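Subject: Re: Can any of these do a real chore yet?
Date: June 26, 2023
List: Brulldale shop automation list

> We have been asked again whether an arm could take over the putting-away
> at the end of the shift: parts back in trays, trays back on shelves. The
> Virkmont sales sheet says "household and light shop tasks, no programming."
> My own view is that if it can load a dishwasher it can clear a bench, but
> I have not seen either one done outside a video. Does anyone on the list
> have numbers? Failure rates would be more use to me than successes. Also,
> does the finger material matter as much as people claim?

I have some numbers, all from one task, so please do not stretch them to dishwashers.

The task is pick up one block, put it in one tray. We ran it in two sets on the Demby cell, with the start position changed by hand before every attempt. First set, 60 attempts, block square to the fingers within a few degrees: 2 failures, both dropped over the rim of the tray. Second set, 40 attempts, block turned to any angle and the tray moved as well: 61 percent would have been a nice figure to report for this, but that was the simulator. The cell itself got half.

Most of the misses in the second set were one of these:

- One finger lands on top of the block. The arm stops on force limit and waits for a person.
- Block is gripped near one end and swings as it lifts. It then meets the rim and tips out.
- Tray gets pushed by the outside of a finger during the approach. The place position is then stale and the block is released on the table.

The last one is the one I would worry about for putting-away. A bench at the end of a shift is full of things that slide when touched. A person nudges a tray and corrects without noticing. Our setup looks once before the approach and once after the lift, and whatever moves in between is missed. Looking more often is possible but the cycle gets slow, and it was slow to begin with.

On the finger question: yes, it matters, at least for smooth parts. We tried hard flat fingers first and they were fine on anything with parallel faces and poor on everything else. Curved fingers with a softer surface forgive more angle error. The cost is that they are wide. They block the wrist camera's view of the thing being picked at the moment you most want to see it, and they need more room on each side of the part. In a tray with parts packed close together I would expect them to do worse than the hard ones, though I have not tested that.

As for "no programming" – the motion was taught by demonstration, and that part is as easy as the sheet says. Lighting, calibration and the recovery steps took the rest of the time, and there was a lot of it. None of that carries over if you move the arm to another bench. Rudd publishes a recovery library that is supposed to help. I have not been able to make it work with our controller and would be glad to hear from someone who has.

So for the question as asked: one known part into one known tray, on a bench that is otherwise kept clear, I would sign off on now with someone nearby. General putting-away, no. I would look again in September, when the second camera is in and I can repeat the random-angle set with the tray tracked the whole way.

Wrist view is below for the poster who asked about clearance. 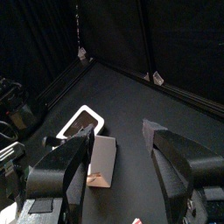
Wrist camera: gray block between the curved fingers, white tray behind it.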